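October, notebook entry, started a little after 4 in the afternoon

Picking up where the last entry left off, with the inventory split for the Trulen hosts half done and me still feeling rather fond of it (I know, I know). The plan was to get the old shell scripts out of the way for good and have one playbook that could bring a fresh machine from bare install to usable, and I'm happy to write that we are very nearly there! It took a good deal longer than I'd hoped, and most of that was my own doing, so I'll put it all down while I still remember which terminal window was which.

First thing was the group variables. We had the same package mirror address written in eight separate places, each put there by somebody in a hurry (me, in at least half the cases), and two of them still pointed at the old Wornine mirror. Everything now reads from one file under group_vars/all, and the host files only carry what is really particular to the host. I did a dry run with --check and --diff against the staging group and it came back with 41 changed tasks, which gave me a bit of a turn until I scrolled through and saw that nearly all of them were trailing whitespace in templates. I fixed the templates, ran it again, and got 11.
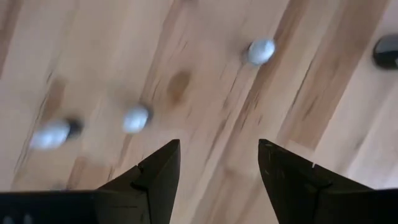
Those 11 were worth reading properly, so I made a cup of tea and went through them one at a time. Most were file modes. The old scripts set 0755 on everything without a second thought, and the new role is stricter, so of course it wants to change them. I let it. The ones that bothered me were the service restarts: the time sync service was being restarted on every single run, changed or not, and I went round and round on that before noticing that I'd put the restart in as a plain task when I'd meant it to be a handler. Moved it to handlers, added the notify line to the template task, and the second run was nice and quiet. I do like a quiet second run.

Next came the vault file. Please, everybody, if you rekey it, say so in the channel. I lost a good stretch of the afternoon to a decryption error that I was convinced was a line ending problem, and I had converted the file back and forth and reinstalled the client before it dawned on me to ask whether the password had changed. It had. No hard feelings at all, and I've added a line to the readme about where the current one is kept.

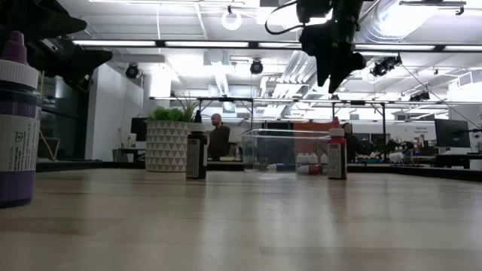
With the vault open again I could finally try the full play on the Tavares machines. There are four of them and they're the oldest ones we look after, so I ran with serial set to one and watched each go by like a worried parent. The first three were fine. The last one stopped at fact gathering with a complaint about the Python interpreter, and it does in fact have a much older Python than its siblings, presumably from before we standardized anything. I set ansible_python_interpreter in its host file for now. I don't love it, and there's a comment next to it saying so, but the alternative was upgrading the interpreter by hand at the end of the day on a machine that people use overnight, and I've learned that lesson already.

I also tried the Rutar role for log rotation, having kept it on my list for months. It's very pleasantly written and the defaults are sensible, though it assumes a directory layout that we don't have, so I ended up overriding three paths. If we keep it I'd like to pin the version in requirements.yml and send the path handling back upstream as a small patch. It would be a nice first contribution for anyone here who has been wanting to make one, and I'm glad to sit down and go over it together. 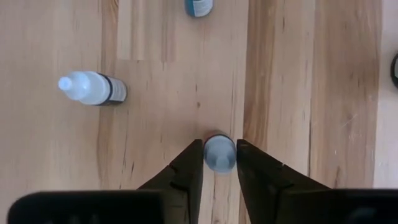

STILL OPEN

Old Python on the last Tavares machine. Needs a proper window, and a backup beforehand.

Lint warnings. I've fixed the ones about unnamed tasks and left the line length ones alone, mostly out of stubbornness. Happy to be overruled.

The Rutar role is on the branch and hasn't been merged. Please have a look at the variable names before I get too attached to them.

Old shell scripts are moved to attic/ in the repo and are still runnable from there if something goes badly wrong overnight. I'd like to delete them after the next clean run on production.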